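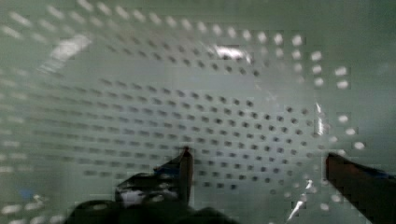
Stoltach 员工服务部 · 茶水间专栏

别再劝我买收纳盒了

2024-11-28

先交代一下，我是个爱买筐的人。塑料筐、布筐、藤编筐，带盖的不带盖的，能摞的不能摞的，我都买过，而且每次付钱的时候心里都特别踏实，觉得从今天起生活要走上正轨了。所以下面这些话，您就当是一个老主顾的牢骚，别当成什么高人指点。

起因是上个月，我想找一卷胶带。就是最普通的那种透明胶带，封快递用的。我很清楚家里有，因为春天搬书柜的时候刚买过。我先翻了写着“文具”的盒子，没有。又翻了写着“工具”的盒子，也没有。“杂物一”里面是电池和过期的优惠券，“杂物二”里面是“杂物一”的盖子。最后我下楼去小超市又买了一卷，回来的时候在鞋柜顶上看见了原来那卷，旁边还放着剪刀，估计是哪天用完随手一搁，搁在了最顺手的地方。

我当时站在门口，手里一卷新的，眼前一卷旧的，心里冒出一个挺大逆不道的念头：如果我从来没有买过那些盒子，这卷胶带是不是早就找着了？

想了一个月，我的看法是：是的，多半能找着。

我们这代人对收纳有种近乎迷信的热情。打开手机，满屏都是“改造前”和“改造后”，改造前是一堆东西，改造后是一排一模一样的盒子，贴着一模一样的标签。底下评论都说治愈，我也觉得治愈。可是您仔细想想，东西还是那些东西，一样没少，还多出来一堆盒子。咱们看着舒服，说到底是因为看不见了。看不见当然舒服，我小时候把暑假作业塞到床垫底下，那也挺舒服的，舒服到八月二十几号。

我不是说看不见就一定不好。被子过了季收起来，谁都得收。我想说的是，收起来这个动作太容易让人误会，以为事情已经办完了。一件东西摆在桌上，它每天都在问你：你还要不要我？你嫌烦，就把它放进盒子，它就不问了。可问题还在那儿呢，只是换了个地方等着。等到哪天搬家，几十个问题一起打开，那滋味搬过家的人都懂。

说到搬家，我前年二月搬过一次，找的是 Forbridge 搬家，来了两位师傅，手脚特别麻利。他们搬到阳台那一摞箱子的时候问我，这个要不要开箱检查一下，有没有怕摔的。我愣了半天，答不上来。那摞箱子从上一个家搬来的时候就没拆过，这回又原封不动上了车。我付的搬运费一共是700块，里头有多少是花在运这些“不知道是什么但应该有用”的东西上，我不敢细想。后来总算拆了，有一箱全是说明书，其中好几样电器早就不在了，说明书倒保养得很好，用密封袋装着，还分了类（对，就是我分的）。

我跟同事 Saqib Paracha 讲这件事，他笑得不行，然后问了我一个问题：你买盒子之前，会先把要装的东西拿出来看一遍吗？

我说不会啊，谁买盒子之前看东西，都是先看盒子好不好看。

他说那你买的就是盒子嘛，跟收拾屋子没什么关系。

这话我回家琢磨了好几天。他说得有点损，可我找不到地方反驳。我回想自己每次买收纳用品的时机，几乎都不是家里东西最多的时候，反倒是心情最乱的时候。项目延期了，买个抽屉分隔板。跟家里人拌了嘴，买一套调料罐。有一年体检结果不太理想，我一口气下单了400块的衣柜收纳，到货那天装了整整一个晚上，把毛衣卷成寿司一样一排排码好，拍了照，睡得很香。毛衣后来怎么样了？大概撑到了第一次降温吧，早上赶着出门，从中间抽了一件，整排就塌了，再也没有立起来过。

所以我后来有个想法，买收纳盒这件事其实挺像办健身卡的。花出去的那一刻，人已经得到了大部分的快乐，剩下的那部分要靠长年累月的辛苦才能拿到，而大多数人（我）对剩下的那部分兴趣不大。

有人会说，那是你方法不对。网上有的是方法，按颜色分，按频率分，按场景分，还有一种是每样东西拿起来问它让不让你心动。我都试过，真的，很虔诚地试过。按颜色分，我家的书架确实好看了三个星期，然后我为了找一本菜谱，满脑子回忆它的封面到底是橙的还是红的。按频率分，前提是你得知道自己的频率，可我的生活没有那么规律，打气筒可以一年不碰，也可以一个周末用好几回。至于心动，我对马桶刷从来没有心动过，但是它得留下。

我慢慢觉得，这些方法有个共同的毛病，它们都是替一个理想中的人设计的。这个理想的人每次用完东西都会走回原处，打开柜门，拉出盒子，揭开盖子，放进去，盖上，推回去，关门。您数数这得多少个动作。一个下班回来饿着肚子的人，手里拿着一把刚剪完葱油饼包装袋的剪刀，他会做这么一整套吗？他会把剪刀放在微波炉顶上。第二天还会放在微波炉顶上。时间长了，微波炉顶上就是剪刀的家，全家人都知道，只有那个贴着“剪刀”标签的格子不知道。

我妈就从来没有这个烦恼。我妈那套厨房用了20年，台面上永远是满的，油瓶、盐罐、一把筷子、一摞碗、半头蒜，客人看了可能要皱眉头。可她做饭的时候根本不用看，手一伸就是想要的东西，像弹琴一样。我有一回回去，趁她午睡好心好意给她收拾了一遍，瓶瓶罐罐按高矮排好，蒜放进了抽屉，抹布叠成小方块。她醒来以后什么都没说，晚饭比平时晚了好久才上桌，一边炒菜一边喊我：盐呢？蒜呢？你把我那个小勺弄哪儿去了？第二天早上我起来一看，台面已经恢复原状，一样都没差。

那时候我还挺委屈，觉得她不领情。现在想起来只觉得脸红。她那个台面看着乱，里头全是道理，油为什么在左手，蒜为什么挨着案板，都是一顿一顿饭做出来的。我用一个下午就给人家推翻了，凭的还是在手机上看来的几张照片。

我觉得这件事放到上班也一样。咱们楼里前阵子清理共享文件夹，我负责我们组那一块。打开一看，好家伙，一层套一层，“归档”里面有“旧归档”，“旧归档”里面有“待整理”，“待整理”里面有个文件夹叫“新建文件夹”，里头放着 Kesen 那个项目最重要的一份合同终稿。我问了一圈，大家平时找这份合同都不走文件夹，直接在聊天记录里搜“Kesen 最终”。您看，结构建得那么辛苦，最后人人都绕着走。

后来我们干脆把层级拍平了，同一个项目的东西放一块儿，文件名写清楚，完事。有人嫌不好看，一拉下来长长的一大串。是不好看，可是找得着啊！找得着和好看非要选一个的话，我现在坚定地站在找得着这边。

当然我也不能把话说绝。有些地方确实得讲究，药要单独放，这个没商量，家里有小孩的更是要放高放锁好。证件也是，我吃过亏，有一次出门前一晚找护照找到凌晨，最后在一本字典里找着了，是我自己“放在了一个绝对不会忘的地方”。像这种急用的、丢不起的，老老实实给它定个位置，雷打不动，我举双手赞成。我反对的是把这股劲头用到每一样东西上，连橡皮筋都要有户口。

也有朋友是真喜欢整理，周末把抽屉倒出来重新摆一遍，跟别人打毛线、养鱼一样，是个消遣。那我绝对没有意见，玩得开心最要紧。我只是希望别再有人看着自己家的桌面心里愧疚，觉得自己是个失败的大人。桌上有两本书一个杯子一副耳机，那叫有人住。

还有一个我憋了很久的意见，关于统一。为什么收纳就非得统一呢？我家附近有间铺子叫 Satti，卖日用杂货的，老板把螺丝装在饼干桶里，把灯泡放在鞋盒里，把零钱搁在一个豁了口的饭碗里。你进去说要什么，他头也不抬就拿出来了。我问他怎么记得住，他说每个桶都不一样啊，怎么会记不住。

我一想，可不是嘛！我家那一排白盒子，长得一模一样，我每次都要凑上去看标签，标签还是当初为了美观用很小很淡的字打的。要是螺丝真在饼干桶里，我闭着眼睛也知道去哪儿拿。我们把东西弄得整整齐齐，把用来辨认的线索也一块儿收走了，回头再怪自己记性差，这上哪儿说理去。

所以从上个月开始，我在家里做了一点小小的改变。谈不上什么方法，您听听就好。

首先是暂停进货，家里的盒子筐子已经够用到退休了，谁再给我推送我就划走。（目前为止划得挺成功，除了有一次打折，加进购物车看了两天，又删掉了。）然后是观察，东西最后落在哪儿，就让它住哪儿。剪刀归微波炉顶，钥匙归鞋柜，胶带也归鞋柜，反正快递都在门口拆。我在鞋柜上放了一个没盖的浅筐接着它们，省得往地上掉。盖子我基本都摘了，有盖和没盖的差别比我想的大得多，没有盖子，放东西就是一松手的事，而且一低头就知道里面有什么。洗澡间和阳台那边我留的都是带孔的塑料筐，漏水透气，脏了拿水一冲，丑是丑了点，我现在看它们顺眼得很。

最难的一步是那些“以后可能有用”的东西。我给自己的规矩是，拿出来摆在明面上，摆到我烦为止。烦了就会做决定，要么真的用起来，要么送走。有一个酸奶机就是这么送走的，在餐桌上摆了好多天，每天吃饭都要跟它面对面，第四天我试着做了一次酸奶，第五天我就把它送给楼下邻居了，对方很高兴，回赠了我一袋橘子。

我家那位对这个做法意见很大，说家里现在像个仓库。我说以前也是仓库，只不过以前的仓库有门。我们为此开了好几次家庭会议，目前的妥协是客厅归他管，保持体面，能见客；走廊和厨房归我，实用为主。书房还在谈，双方立场都比较强硬。

说来也怪，自从不跟这些东西较劲，我反而收拾得比以前勤快了。以前总想着要么不收，一收就得腾出一整天，先看教程，再量尺寸，再下单，等货到了兴致也过去了。现在就是烧水的工夫，顺手把台面抹一抹，把看完的报纸拿下去，水开了就停。没有前后对比照可拍，也没什么可发的，朋友来了也看不出区别。可是上周我又要用胶带，走到门口，一伸手就拿到了，前后用了两秒钟。我高兴得当场跟家里人宣布了一遍，没有得到什么回应。

旧盒子现在都摞在书房里，空的，洗干净了，有几个成色还很新。本来想挂到网上卖，拍照写描述实在太麻烦，不如就送给同事吧。谁家里正需要，午休的时候来我工位说一声，大的小的都有，盖子我也尽量给您配齐，有两个真的是找不着了，估计还在哪个盒子里。

不过来拿之前，麻烦您先想好要装什么。

下一期轮到采购那边的同事写，听说题目是食堂的汤到底要不要放香菜。我已经准备好了一肚子的意见，到时候留言区见。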